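Red towels and jerseys in one load, anyone separating these?

vbilyk
We do the wash for a youth rec team, twice a week in season, and it all comes back as one big red heap. Jerseys, towels, the odd white thing that got in. I've been folding it on the gray table in the back and I keep going around in circles on two points. First, do you wash towels and jerseys together if they're all the same color? Second, how do you fold a thick towel so it fits a 12 inch shelf without turning into a brick? The towel that gives me the most trouble is red with pale pink, with zigzag stitching along the edge of the pink part. It's heavy and it won't lie flat.
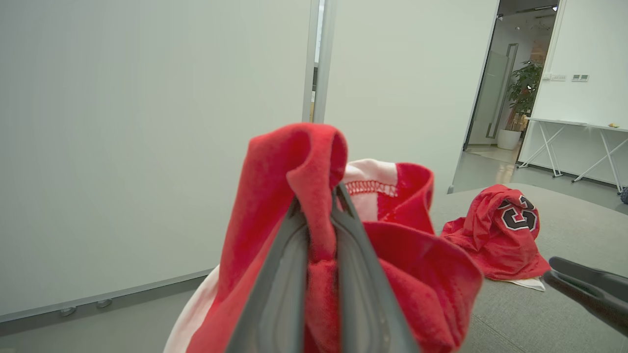 The red and pink towel, with a number 3 jersey next to it.

I'm not looking for a new machine or a laundry service. I just want to get through the pile faster.

gerritvdm
Separate them. Towels shed and the lint sticks to shiny jersey fabric. You'll be picking red fuzz off the mesh for the rest of the season. Towels on warm, jerseys on cold, jerseys inside out so the numbers don't rub on everything.

Mnguni_Mom
I've done them together for 6 years and never had a lint problem worth talking about. Same color, same load, cold, done. If your towels are new, wash them alone two or three times first and after that they settle down. Running two half loads is a waste of water.

gerritvdm
Cold doesn't get a sweaty towel clean. It'll smell fine out of the dryer and sour again once somebody uses it.

Mnguni_Mom
Then soak the towels before. I put a scoop of washing soda in a bucket and leave them an hour. I'm not saying your way is wrong, I'm saying it's two loads where one will do.

kgomotso_m
The color is what I would worry about. I see there's something small and white under the jersey. If that's been going in with the reds it's going to be pink by July. Take it out and wash it with the whites, or give up on it and call it pink.

vbilyk
It's a little cloth that goes around with everything. I'll pull it out. The pink on the towel is meant to be pink, in case anyone was wondering.

kgomotso_m
Good. On the fold: thirds the long way first, then in half, then in half again. Put the thick edge to the inside. If you start with a half fold the stitched part ends up sticking out of one side and the stack leans. Ours lean anyway, but less.

VusiB
For a 12 inch shelf I'd roll them. Fold in half the long way, roll from the short end, stand them up in a bin. You can pull one out without the whole stack coming down. We keep 7 in a bin that way and it takes up less shelf than the folded stack did.

gerritvdm
Rolled towels don't dry properly if they went on the shelf even a little damp. Fold them.

VusiB
They shouldn't be going on the shelf damp in either case.

shamim_m
Can I ask about the jerseys? Everyone has answered the towel question. I have the same kind, red with the big dark numbers outlined in white, and the numbers are what I'm afraid of. I had one come out of the dryer at my sister's place with a corner of the number lifted. Since then I only air dry. I lay them over the arm of a chair, move them after a couple of hours, and fold them the next morning. 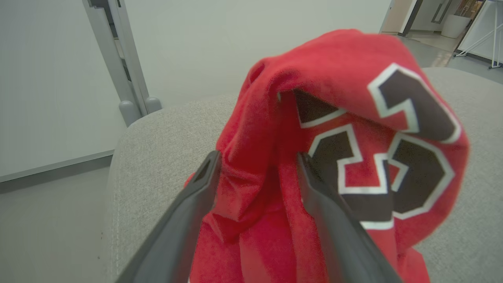

The trouble is that it's slow, and with a full team you run out of chairs. I bought a folding rack from Vindberg last year and it holds 6 jerseys before they start touching. So I do the rack and then the furniture, and my husband complains that there's nowhere to sit. Is there any setting on a dryer that's safe for numbers like that, or is it always a risk?

Mnguni_Mom
Low heat, inside out, take them out while they're still a bit damp and hang them to finish. I've lost one number doing that and it was an old shirt.

gerritvdm
I'd stay with the air drying. Depends on whether the numbers are pressed on or sewn. Turn the shirt inside out and look. If you see stitches around the number, the dryer on low won't hurt it. If the back is smooth, keep it away from heat, and don't iron straight on it either.

shamim_m
Mine are smooth at the back. Rack it is.

kgomotso_m
Hang them on plastic hangers from the shower rod. You'll fit more than on the rack and they don't get the crease across the middle. For putting them away I fold with the number facing up so I can read it without unfolding anything. Sleeves in behind, bottom third up, top third down over it. Saves digging when a kid turns up and wants his shirt now.

VusiB
Same here, number up. Sorted low to high in the bag too.

vbilyk
Thanks everyone. I'm going to try separate loads for 2 weeks and see if there's any less fuzz. If I can't tell the difference I'm going back to one. Towels in thirds the way kgomotso said, because I don't have a bin that fits. Shamim, if you find out whether the hangers leave bumps in the shoulders, let me know.

shamim_m
They do a little on mine with the thin wire ones. I'll get plastic ones this weekend and report back.

Mnguni_Mom
You won't see a difference in the fuzz :)

gerritvdm
Check the lint filter after each load and you will.

Recent threads
Grass stains on white baseball pants
Jollora drying rack, replacement feet?
Best bag for carrying a full set of uniforms
Washing soda or baking soda for towels
Grikerance detergent bar, does it rinse out in cold water
Name labels that stay on
How long do you keep lost and found clothes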